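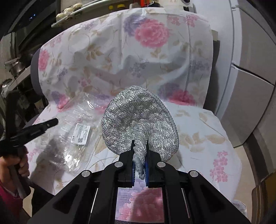
3 min read

Flisosholm Stays is a vacation rental management company based in Bullidville. We look after condos, cottages and lake houses for people who own them but don't live in them full time, and we rent them to guests by the night, the week or the month. We currently manage 189 homes.

The company started with two cottages on Firnau Lake. The owners had moved out of state and wanted one local office to take bookings, meet the plumber and lock up after checkout. Their neighbors asked for the same thing the next summer, and the list grew from there. We opened the office in Bullidville when the kitchen table ran out of room, and later added a smaller one in Hladun to cover the homes on the north shore.

What we do for guests

Every home on our site is one we manage ourselves. We don't list properties for other agencies. When you call with a question about the number of stairs or whether the second bedroom fits a crib, the person who picks up has the file for that home open and has usually been inside it.

Check-in is at 4 p.m. and checkout is at 10 a.m. in all of our homes. Most have a keypad on the front door, and we send the code the morning you arrive. A few of the older cottages at Firnau Lake still use a regular key, which you pick up at the Bullidville office. If you're getting in late, call ahead and we'll leave it in the lockbox by the side door.

Sheets and bath towels are included. Beach towels are not. Each kitchen has pots, pans, dishes and a coffee maker, plus enough dish soap, sponges and trash bags to get you through the first few days. For longer stays you'll want to stop at the grocery store in Hladun, as the one in Bullidville closes early outside of summer.

Dogs are welcome in the homes marked for them on the site. Cats are by request. Please ask before you book.

What we do for owners

We handle advertising, bookings, payments, local lodging tax, cleaning, linens and routine repairs. Owners get a statement each month showing what came in, what went out and which nights are booked. Any repair over the limit set in your agreement gets a phone call first.

Cleaning is done by our own staff, who are employees and are paid by the hour. A second person inspects the home after each cleaning and before the next guest checks in. In January, when things are slow, we go through every home from top to bottom: mattresses turned, dryer vents cleared, smoke alarms tested, chipped plates replaced. Owners receive a written list of anything that will need attention before the spring.

You can use your own home whenever you like. We ask for notice so the calendar is right, and there is no charge to block off dates apart from the cleaning afterward.

Our management agreement runs for one year and can be ended by either side with written notice. Bookings already on the calendar are honored through their checkout date.

Where we work

Our homes are in three areas: the town of Bullidville, the shoreline and back roads around Firnau Lake, and Hladun. We have been asked to take on homes farther out and have said no so far. Somebody from the maintenance crew needs to be able to reach any home the same evening if the heat goes out.

The crew has 11 people in summer and fewer in winter. The after-hours line is answered year round. The number is printed on the card inside the front door of every home and in your booking confirmation.

Visiting the office

The Bullidville office is on the ground floor, next to the hardware store, with parking in back. Stop in if you'd like a printed map of the lake trails or want to talk about listing a home. The Hladun office is open in summer only. During the rest of the year, calls to that number ring through to Bullidville.

If you own a home in our area and are thinking about renting it, send us the address and a few sentences about it through the owner form. We'll set up a time to walk through it with you and follow up with a written estimate of rental income and fees.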